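Last updated: March
Reading time: 3 minutes

The hard part of a pile

Cloth has no fixed shape, and that's what makes it such a joy to write software for (and, some afternoons, such a pain). A mug looks like a mug from any side. A microfiber cloth can look like a ball, a ribbon or a flat square, and the program has to cope with every one of them.

I spent a day with the small team behind Tredeo, a planner that picks soft things out of piles and folds them. Tredeo gets its view of the table from a perception module called Skelalo, and the two of them argue all day long – politely, through a message queue. Skelalo says where it thinks one cloth ends and the next begins. Tredeo asks how sure it is. If the answer is weak, the arm stays put and asks for another look from a new angle.

Color helps, of course, but the team doesn't want the code to lean on it. Two greens in one pile are enough to blur a boundary, and a real bin of cleaning cloths may be all one color anyway. So Skelalo looks for hems. A stitched edge is a thin line with a direction, and once the software has traced a bit of it, it can guess where the rest goes under the folds.
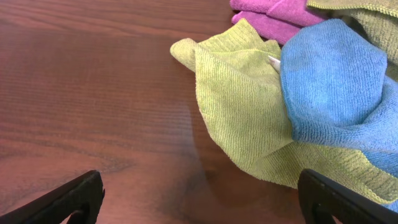
Senan Costello thinks hems get too much credit, and that a planner should be happy to grab any high fold, lift, and sort out the edges once gravity has done some of the work. It's a fair point! Lifting first is quick, and the current release does it when no hem can be found. The trouble comes when two cloths cling together and rise as one, so the planner now compares the height map before and after each lift and backs off if too much of the pile has changed.

What I loved was watching the candidate grasps scroll by. Tredeo scores 2,000 of them for every view, throws out any that would jam a finger into the table, and keeps the best 20. Those go to a slower check that models the path of both fingers, all the way down to the wood. The whole thing takes around 9 seconds on the lab's older computer, and the team would love to halve it.

Shiny tabletops are a separate headache. Glare washes out the grain and can pass for a pale object, so Skelalo compares views as the wrist moves. A reflection slides over the surface; a cloth stays where it is. Simple idea, lots of fiddly code – the first version got rid of the glare and half the light-colored cloths with it.
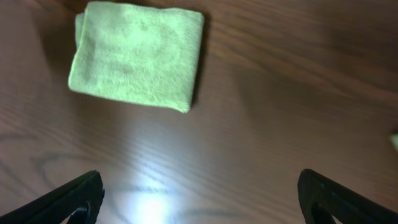 Knowing when to stop

Folding raises its own question: how square is square enough? The planner fits a four-sided outline to the cloth and scores the corners, and a score over the limit ends the job. Set the limit too high and the arm fusses over one soft corner forever. The team tried 17 settings before they found one they could live with, and they still change it when a new batch of cloths comes in.

Next on the list is a replay tool, so that a bad grasp can be stepped through one decision at a time with the confidence values drawn over the camera view. I got to try an early build and didn't want to give the keyboard back.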